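Handout 8: Reading the "inside account"

Bring this back next session along with your marked copy of the first chapter. I don't care whether you liked the book. I want to know which sentences in it you'd be willing to repeat under your own name.

## 1. What kind of book is it?

*The Long Night at Dravdale* is sold as the inside story of a prison siege. The author, Rafsan Pramanik, is a reporter, and the cover tells us he wrote it "with the officers who were there." The publisher, Gkikas, put out the paperback in February with a new subtitle that has the word *true* in it. Publishers put that word on a cover when they expect an argument.

Books like this get built from a few kinds of material:

- long interviews with people who were present, often years later
- official paper (logs, inquiry reports, court filings)
- other reporters' work, credited or not
- the writer's own sense of how a scene ought to go

The last one has no footnotes. You have to find it yourself.

## 2. "With" on the cover

Ask what the word buys. The officers got a share of the money and, according to the preface, read every chapter before it went to print. Pramanik calls this a safeguard for accuracy. Maybe. It also means that no sentence got through that an officer badly wanted out. Look at who makes mistakes in this book: the governor, the radio desk, the county. The men with their names on the contract make one mistake between them, and it's a wrong turn in a corridor.

This doesn't make them liars. People remember their own reasons and other people's blunders. Still, a reader who has only this book has heard one side, at length, in good prose.

## 3. Quoted speech

Chapter 1 has pages of dialogue in quotation marks. There was no recording inside the wing, and the preface says so. It then says the conversations were "rebuilt from the memories of those present." Fine, but how many of those present? If three men agree on a line, that's something. If one man remembers his own best line, that's something else, and the page looks the same either way.

Mark each quotation in your copy:

- **R** if it could come from a recording or a written log
- **M** if it rests on memory
- **?** if the speaker died or was never interviewed

The **?** marks are where most of you will have trouble. On page 137 we are given the private thoughts of a man who, by the book's own account, spoke to nobody afterward.

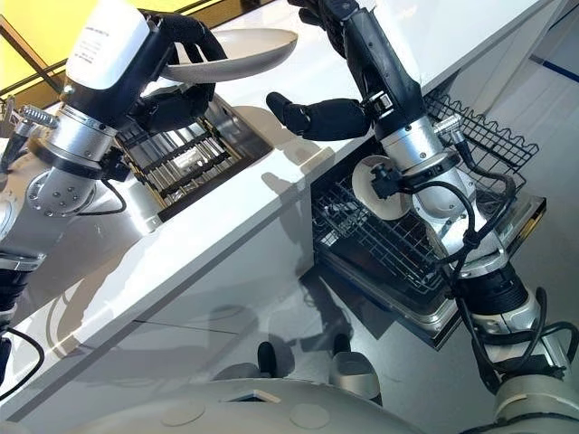
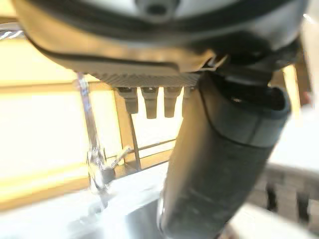

Sebastião Teixeira, who read a draft of these notes, objected that I was holding a storyteller to the rules of a courtroom, and that "if you take out every line you can't prove, you get the inquiry report, and we already have one that people don't read." He thinks the preface is warning enough. A grown reader, he says, knows what rebuilt dialogue is and adjusts.

I doubt that readers adjust. They finish the book and quote the governor's line about the keys as a thing the governor said. Two of the reviews in your packet do exactly this. Neither reviewer mentions the preface. But he has a point about the report, which is dull and leaves out anything the lawyers found awkward, so don't treat it as the plain truth that the book then dressed up. It had authors too, and they had bosses.

## 4. Numbers

Pramanik writes that 800 men were in the yard. The Mumley paper, the next morning, printed 100. These can't both be right, and the gap matters, since the whole case for the officers' decision in Chapter 4 leans on the size of the crowd.

Check the following before you pick one:

1. Who was in a position to see the yard at that hour?
2. Does the number appear in anything written that night?
3. Who is better off if it's high? If it's low?

The book's endnote for the 800 cites "interviews with the author." I followed up the newspaper figure as well, and it goes back to one unnamed official on the phone. Neither is much to stand on.

## 5. Written work

Choose one scene from Chapters 1 to 4, other than the yard. In two pages, say what the scene claims, what each claim rests on, and which claims you would cut if you were the editor. Use the Adeck edition of the inquiry report, as the page numbers differ in the others.

Don't tell me the author is biased. Show me the sentence and what's missing under it. A paper that ends by deciding the book is "mostly reliable" needs to say which part isn't.

For next time, read the appendix on the radio log. Pay attention to the gaps in the times.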